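Section 7. Recovering from a Bin Collision Stop (fault 123)

Fault 123 appears on the pendant when a gripper meets more side force than the Sterkex controller allows. Both arms stop and hold position.

CAUTION: Do not reach into a bin while either arm is powered.

1. Press the emergency stop on the pendant.
2. Write down the cycle number from the Flernlow log.
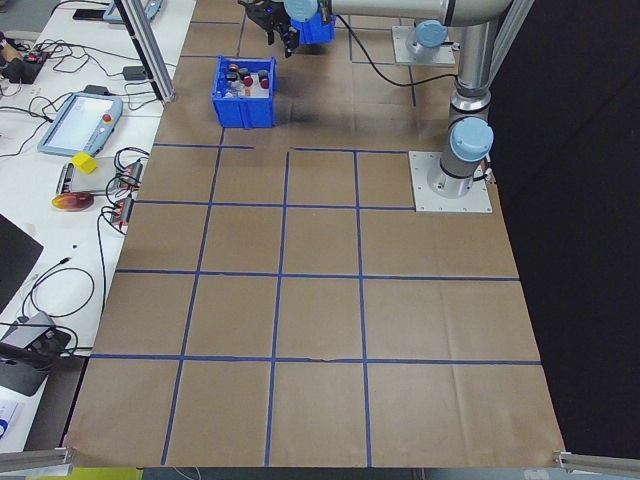
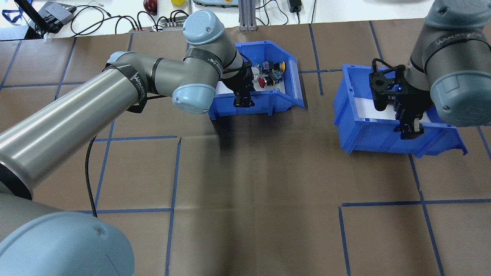
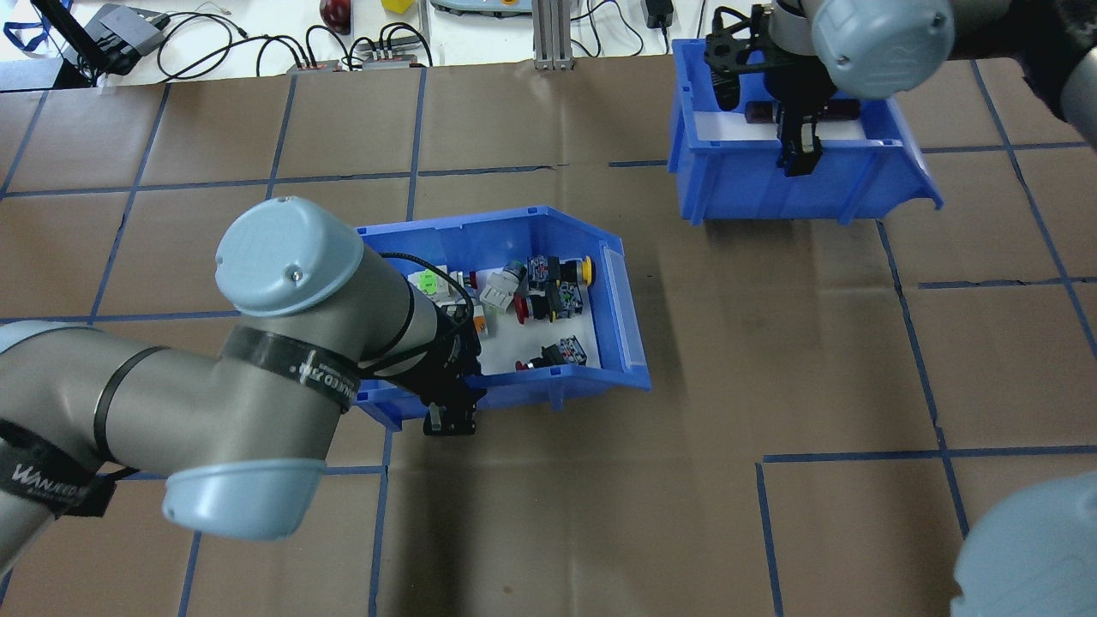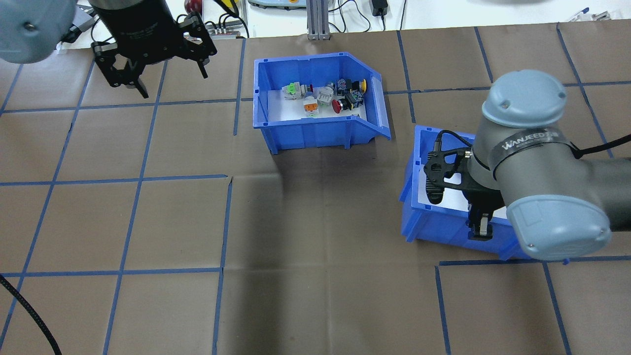 Fault 123 most often follows a bin that has moved off its taught position. Set the bin back before clearing the fault. The blue tape grid on the paper serves as the reference for this step.

3. Check the gripper fingers for bends.
4. Release the emergency stop and clear the fault.
5. Jog each arm up at 20 mm/s until its fingers are above the rim.

NOTE: If the fault returns, load Lirnach recovery file 1269.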